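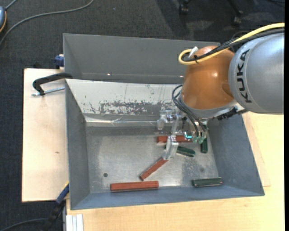 4. Bowling Changes and Run Rate in the Middle Overs

4.1 Data

The analysis uses ball-by-ball records from limited-overs matches of 20 overs a side played at two grounds, Zakdale and Mutthorpe. Records were entered by club scorers in Stivulura, a scoring program that stores the bowler, the striker, the runs off the bat, the extras and the mode of dismissal for each delivery. It does not store field placement, and no attempt was made to reconstruct it from commentary or video.

Matches shortened by rain were removed before any other filter was applied. Matches in which the side batting second needed fewer runs than overs remaining at the end of the powerplay were kept for the first innings only. After filtering, a random draw of 3,000 deliveries was taken from overs seven through fifteen. The draw was stratified by ground and by innings so that neither ground supplied more than its share of second-innings balls.

Wides and no-balls were counted toward the runs conceded in the over but were not treated as separate deliveries for the batter. Leg byes and byes were excluded from the bowler's figures, in line with normal scoring practice, and included in the team run rate. The two measures therefore differ slightly and are reported separately throughout.

4.2 Definition of a bowling change

A bowling change is any over in which the bowler did not deliver the previous over from the same end. Under this definition the first over of a spell is always a change. A captain who switches a bowler to the other end after a one-over break also produces a change, even though the batters have faced that bowler recently. We considered treating end switches as a third category, but they were too infrequent at Mutthorpe to support a separate estimate.

Changes were divided into those that altered bowling type (pace to spin or spin to pace) and those that did not. Medium-pace bowlers who cut their fingers across the ball were classed as pace. Two scorers at Zakdale had labeled such bowlers as spin, and these entries were corrected by hand against the team sheets.

4.3 Model

Runs conceded per over were modeled with a negative binomial regression. Predictors were change status, type of change, wickets in hand, over number, innings and ground. In the second innings the required rate at the start of the over was added. Bowler and batting side entered as random intercepts. The intercept for bowler was retained only for those who had delivered at least 100 balls in the full data set; the remaining bowlers were pooled into one group.

Captains do not change bowlers at random. A bowler who has just been hit for two boundaries is more likely to be taken off, and the next over from that end will tend to be cheaper whoever bowls it. To limit this regression to the mean, runs conceded in the previous over from the same end were included as a covariate. The adjustment is partial. It does not capture changes planned before the innings, such as holding back a strike bowler for the final overs.

Estimation was run on a shared server maintained by Tehrani. Standard errors were obtained by resampling whole matches, as overs within a match are not independent.

4.4 Results

The unadjusted comparison favored changed overs at both grounds. Once the previous over was included, most of the difference disappeared for changes within the same type. Changes from pace to spin kept a small negative effect on runs conceded at Zakdale, where the square is slow and the straight boundaries are long. No comparable effect was found at Mutthorpe.

Wickets in hand had a stronger association with scoring than any of the change variables. Sides that had lost four or more wickets by the end of the tenth over scored more slowly against every type of bowling, and the interaction with change status was close to zero.

Dismissals were too sparse to model by over. A simple count showed slightly more wickets in the first over of a new spell, but the interval included no difference. Repeating the analysis with a cutoff of 20 balls for the bowler intercept left the signs of all coefficients unchanged and widened the interval for spin at Zakdale.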